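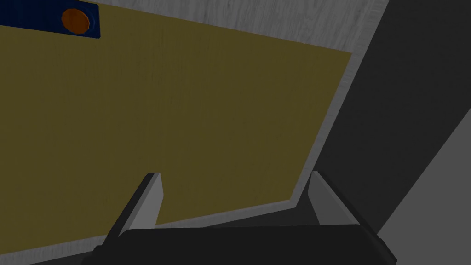 Simulated tabletop with the yellow panel, low light.

Subject: Re: [sec-discuss] Update to the Olico print agent, please install tonight

I've read the advisory three times and I still don't know what we're being asked to be afraid of. Quoting the part that matters:

> Olico have put out a fix for the print agent and we think every
> site should install it before tomorrow morning. A remote attacker
> can take full control of the machine. The bug is in all versions
> and is being used against real networks. There is no workaround.
> Lorker scored it as critical and their scanner already has a
> check for it, so if you run Lorker you will see it light up.
> We pushed it to 79 machines this afternoon with no trouble.

Taking these in no particular order.

"Remote attacker." The vendor's own note says the attacker needs a valid login on the print server and has to be able to reach the admin port. On our network that port is closed to everything except 2 management hosts, and has been for years. If somebody is sitting on one of those with a working password, I have a worse evening ahead of me than a print agent. I'd call this a privilege bug that can be reached over the wire. It should be fixed, but it isn't the same thing as a stranger taking over the box, and the people who read only the subject line won't know that.

"All versions." The note lists the 2.x branch. It says nothing at all about 1.x, which could mean 1.x is safe or could mean they didn't look. I asked their support desk and got back a link to the same note. Does anyone here still run 1.x and have time to check whether the spool service even has the code in question? We have one old box in the Berneck office that can't move to 2.x on account of a label printer driver, and I'd like to know whether to pull the plug on it.

"Being used against real networks." By whom, and how do we know? I can find exactly one source for this, and it's the Lorker blog post. Everything else I turned up points back to it, including the two news items that were passed around in the channel. The post says "we have seen activity consistent with exploitation." I have seen activity consistent with exploitation every time a user leaves a macro running over lunch. There are no hashes, no addresses, no log lines. If they have indicators, I'd like to see them so I can search for them. If they only hand them out to customers then fine, that's their business, but then please don't repeat the claim here as settled.

"No workaround." Block the port. Turn off remote admin if you don't use it, and I suspect most of us don't. It's a checkbox under Service, then Access. I tried it on a test machine and printing still worked, including from the Macs.

On the scanner check: I ran it. It flagged nearly 2000 hosts on our side, which is interesting, as we have nowhere near that many with the agent installed. As far as I can tell it looks at whether the port answers and what the banner says, and a lot of things answer on that port. I spot-checked 15 of the flagged hosts and found the agent on four. So if your boss is waving a Lorker report at you, look at the actual package version before you agree to any number in it.

As for the patch itself, I'm glad it went well on 79 machines. What do you mean by no trouble, though? Did they come back up, or did someone print from them? The last Olico update also installed cleanly and then ate the duplex settings on every queue in the Hà building, and we didn't hear about it until people came in and started printing. Has anyone confirmed that queue settings survive this one? I'd also like to know if the service account gets reset to the default, as it did in December. That time we ended up with an agent running with more rights than before the "security" update.

My plan, for what it's worth: close the port everywhere tonight (already done for most of it), patch a small batch tomorrow, let real people print real documents for a day, then do the rest. The Berneck box stays up behind the firewall until someone tells me something about 1.x.

If anyone has a packet capture, a crash dump or even a suspicious line in a log, post it and I'll happily change the order of that list – I'm not against patching, I'm against being hurried by a blog post from people who sell the scanner.

And could we please stop putting "tonight" in subject lines? Half the list is in another time zone, and it was already 7 a.m. for some of them.

> Please reply to the list when your site is done so we can keep
> a tally.

Not done. Port closed. Put me down as that.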